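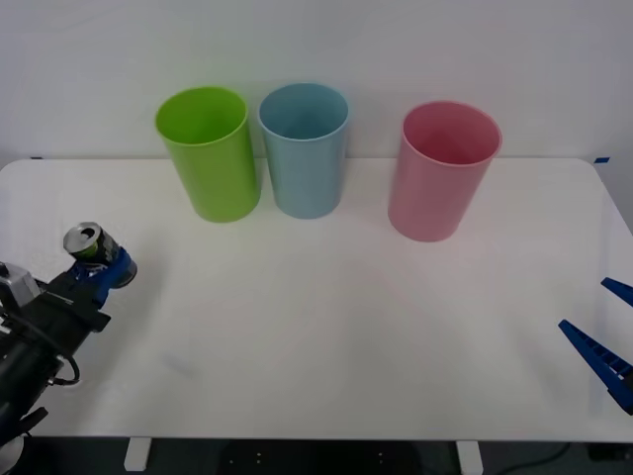 Why does the elevator in my building never forget my button, even when five other people push their buttons after me? Does it have a brain? Roxana Correa sent us these two questions in February, and they are good ones to begin with.

How Does a Machine Know What to Do Next?

By Åsmund Haugland
February

Print this page | E-mail this page

An elevator does not have a brain like yours. It has a controller. A controller is a small computer which has only one job: to look after one machine. It cannot play music or show you a movie. It sits in a metal cabinet, often in a room where people do not go, and it works day and night.

You find controllers in car washes, in traffic lights, in bakeries and in the machines which put juice into bottles. When you ride in an elevator, the controller keeps a list of all the buttons that were pushed. Your button stays on the list until the door has opened at your floor. So you can say to Roxana that her elevator does not remember like a person. It keeps a list, and it crosses things off.

Read, think, do

Every controller does the same three things again and again. First it reads. It checks all the buttons and switches, and it notes which are on and which are off. Then it thinks, and for a controller this means that it goes through its rules from the top to the bottom. At last it does something. It may start a motor, open a valve or turn on a red lamp. After that it goes back to the beginning and reads again.

One trip through these three things is called a scan. A controller can easily make 100 scans in one second. You can blink your eyes in this second, maybe two or three times.

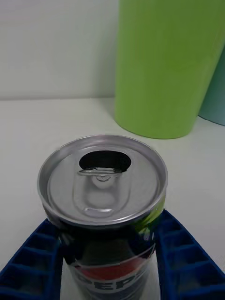

The rules in a controller are mostly of the kind "if this, then that." If the door is closed, then start the motor. If the tank is full, then close the valve. A rule must also say when to stop, and children often forget this when they write their first rules. Think of the two blue fingers on the soda can, one on each side. If the only rule were "squeeze," the fingers would continue to squeeze and the thin metal could bend. A better rule is "squeeze until you hold the can, then stay." The word "until" is very useful, and you will find it in many good programs.

Now let us take a longer job. In the town of Gindlow there is a juice factory with the name Clisteck, and I visited it with a school class. One machine there fills bottles. Its controller has 126 rules, and the workers printed them for us on paper. The children laid the sheets on the floor in the hall and walked along them with their shoes off. The first part is easy to understand even when you are seven:

1. Wait until a bottle stands under the pipe.
2. Stop the belt.
3. Open the valve.
4. Wait until the bottle is full.
5. Close the valve.
6. Start the belt.

Try to exchange step 5 and step 6 in your head. What happens with the juice?

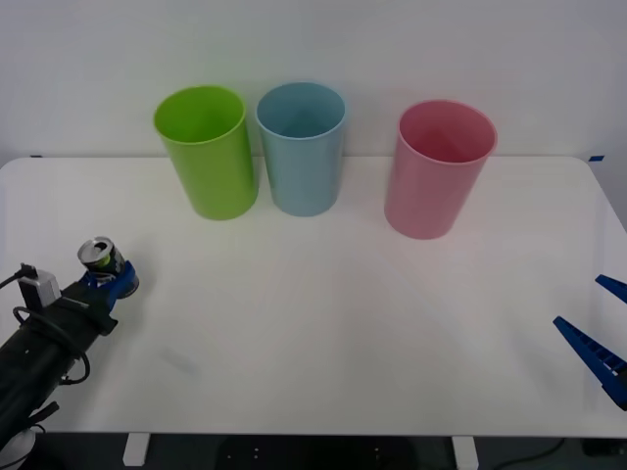
The order is so important that the people who write the rules test them many times before the machine gets any real juice. At Clisteck they run the machine first with water. They push the buttons in the wrong order on purpose, and they open the safety door in the middle of the work to see if everything stops.

Before there were controllers, factories used many small electric switches which were connected with wires. To change one rule, a worker had to take out wires and put them in other places. It could take several days. With a controller you change the rule on a screen. The oldest controller in Clisteck is from 2001, and it still runs the machine that glues the labels.

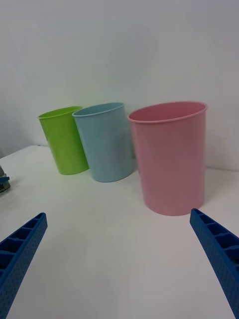 Play controller at home

You need a friend, nine building bricks and a bowl. Your friend is the machine, and you are the controller. Put the bricks on the floor and the bowl a little away from them.

Write your rules on paper. The job is to bring all the bricks into the bowl. Your friend must follow exactly what is written, also when it is silly. If you write "take a brick" but do not write "let go of the brick," your friend must stand there with the brick in the hand.

When it works, change places. Then try to add a stop rule, for example "if somebody claps, then do not move." Your friend must check for the clap before every step, and so you have made a scan of your own, only much slower than the one in the elevator.

Words to remember

Controller: a small computer that looks after one machine.
Scan: one trip through reading, thinking and doing.
Valve: a kind of door for water, juice or air in a pipe.

Print this page | E-mail this page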